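Onisano Wrist Kit

The Onisano Wrist Kit is an add-on wrist and finger set for small tabletop robot arms, sold by Farnex under the Onisano name. It is used in school labs, workshops and small packing rooms, mostly for picking up light objects one at a time.

Design

The kit comes as a wrist housing, a set of fingers, a wiring harness and a mounting plate. Everything below the plate can be taken off with a single 3 mm hex key. The complete wrist draws its power from the arm, so no separate supply is needed as long as the arm provides 19 volts. Arms with a lower supply need a converter, sold separately.

A small camera sits at the wrist and looks down past the fingers. Its view is used to line up the grip and can be recorded during a run. Strong side light is a known weak point – pale tabletops wash out, and the shadow of the arm can fall across the work area. The manual suggests a matte gray mat and a lamp placed behind the arm.

Versions

The first version was made by Harju, a small machine shop that later passed the design to Farnex. It had fixed fingers and no camera. The second version, known during development as Amalska, added the camera and swappable fingers. The current version has 4 finger shapes and a shorter harness. Fingers from the Harju version do not fit later housings.

Use

Setup takes 14 steps in the printed manual, most of them to do with routing the cable and setting the zero position. Owners have complained that the harness connectors are hard to reach once the wrist is mounted.
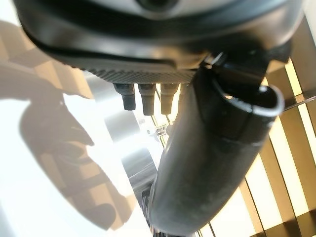

Wrist camera view with a black finger beside a metallic object and pale wooden slats.

Shiny metal objects are harder to line up than matte ones, and the manual recommends a slow approach for them. Replacement fingers are sold in pairs. The harness is not sold as a spare part and has to be ordered through the repair service.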